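第4节 指垫的检查与更换

适用于 Verow 手持夹爪。撰写:Sølve Backlund。复核:Torunn Rønning。本节取代 2023年11月23日(星期四)之前的各版。

旧版写着“指垫终身免维护”。这句话我们删了。Holtside 工作间的维修记录里没有任何东西能支持它,凡是天天在用的夹爪,垫面迟早要处理。供应商 Kristiansen 给的更换周期是 1,059 次夹持,可资料里没说夹的是什么、用多大力,所以这个数字只能当作提醒,不能当作合格依据。垫子还能不能用,以下面的检查为准。

### 4.1 开始之前

准备:与螺钉头匹配的手动螺丝刀、无绒布、异丙醇、一对新指垫、一个放螺钉的浅盘。

> **注意:** 不要用电动螺丝刀。所谓“低扭矩档”在我们这里滑过牙,修螺纹孔比换垫子麻烦得多。

> **注意:** 指垫成对更换。只换一侧,两边的齿高不同,夹圆形物体时会往旧垫那边偏。

### 4.2 检查垫面

1. 松开扳机,让两侧夹板完全张开。
2. 用干的无绒布沿棱纹方向擦拭,再蘸少量异丙醇擦一遍,等垫面晾干。
3. 对着侧光看棱纹。棱顶发亮、变平或有缺口的,直接换,不必再往下测。
4. 用指甲轻推垫子边缘。边缘翘起,或者垫子能在夹板上滑动,先查固定处,再判断垫子本身。
5. 检查两侧夹板上的螺钉孔。孔口有裂纹的夹板停用,不要指望加垫圈能解决。

宣传页上说棱纹垫“适合任何表面”。我们对此持保留态度。光滑的塑料瓶、带弧度的瓶肩,恰恰是最容易看出垫子好坏的东西,纸盒反而什么都能夹住,拿它验收等于没有验收。

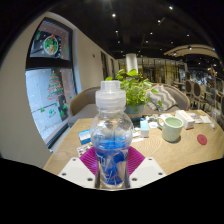 因此夹持测试一律用塑料瓶做,瓶子立在平整的桌面上,瓶盖拧紧。Catríona Hanrahan 曾建议用标准试块代替,理由是重复性好;试块可以补测,但不能替代瓶子,原因同上。

### 4.3 夹持测试

1. 把夹爪移到瓶子两侧,使左右指垫与瓶身的距离大致相等。
2. 慢慢收拢。两侧应同时接触瓶身;一侧先到,说明装配偏了,回到 4.4 第 5 步。
3. 保持夹紧,抬离桌面一掌高,停 29 秒。
4. 手腕向左、向右各转一次,转动要平稳。
5. 放回桌面,松开,看瓶身有无压痕,看瓶子是否仍然直立。
6. 重复 2 次。任何一次下滑即为不合格,不接受“多数通过”的说法。

### 4.4 更换指垫

1. 将夹爪平放,垫一块软布,免得划伤夹板。
2. 先拆左侧。螺钉按原位置摆进浅盘,长短不一定相同,不要混放。
3. 取下旧垫,清掉夹板上的残胶和碎屑。刮刀只用塑料的。
4. 装上新垫,棱纹朝内,螺钉先全部带上几圈,暂不拧紧。
5. 合拢夹板,确认两垫的棱纹对齐,再交替拧紧各颗螺钉。
6. 右侧照此处理,然后重做 4.3 的全部步骤。

> **警告:** 收拢夹板时手指不要放在两垫之间。扳机弹簧回位很快,所谓“柔性指垫”夹到手一样疼。

### 4.5 常见问题

**新垫比旧垫还滑。** 多半是表面还留着脱模剂。按 4.2 第 2 步擦两遍再测。Truvard 的防滑喷剂我们试过一批,头一天有效,之后沾灰更厉害,不推荐。

**测试合格,实际使用仍掉落。** 先核对物体的重量和握持高度,再怀疑垫子。夹在瓶身收窄的位置,换多少副新垫也没用。

**只有一侧磨损。** 查夹板是否平行。若连续两副都磨同一侧,连同记录交给 Ingvild Nyberg,不要自行锉修夹板。

备件号 511,每包一对。领用后在登记表上写明夹爪编号和更换原因,“例行更换”不算原因。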